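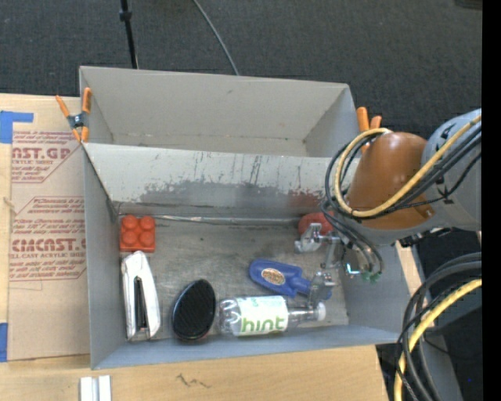
Chapter 6
Setting Up and Maintaining a Bin-Picking Cell

6.1 Scope of the chapter

Chapter 5 treated the arm as a machine on its own. A working cell also includes the bin, the table, the clamps, the gripper and the cables, and most lost hours trace back to one of these. This chapter covers the bench cell used for the exercises in Part II: one arm, a two-finger gripper and a gray bin with two compartments. Parts are picked from one compartment and placed in the other.

6.2 Fixing the bin

Every taught position is measured from the robot base. If the bin moves, all bin positions are wrong by the same amount. Spring clamps hold the bin well enough for light objects, but they can creep. Check bin position at the start of each shift and after any contact between gripper and wall. Scrapes on the divider should be entered in the cell log with the date; a patch that grows from week to week points to a descent path set too close to the panel.

6.3 Cable dressing

Cables must follow the arm through its full range without pulling tight or dropping into the bin. Run the arm slowly to each corner of both compartments, at the lowest picking height, and watch the loops at the wrist. A loop that touches an object will shift it before the fingers close.

6.4 The test load

A mixed load shows faults that identical blocks hide. Include a toy brick, a stapler, a brush and a clear bottle laid on its side. Bright highlights on clear plastic are a common cause of false edges in the vision system. Hajji and Bennani, whose log is reprinted in Appendix B, ran 428 picks with such a load — 30 failed, and each failure was recorded by object and by compartment. Exercise 6.1 uses their table.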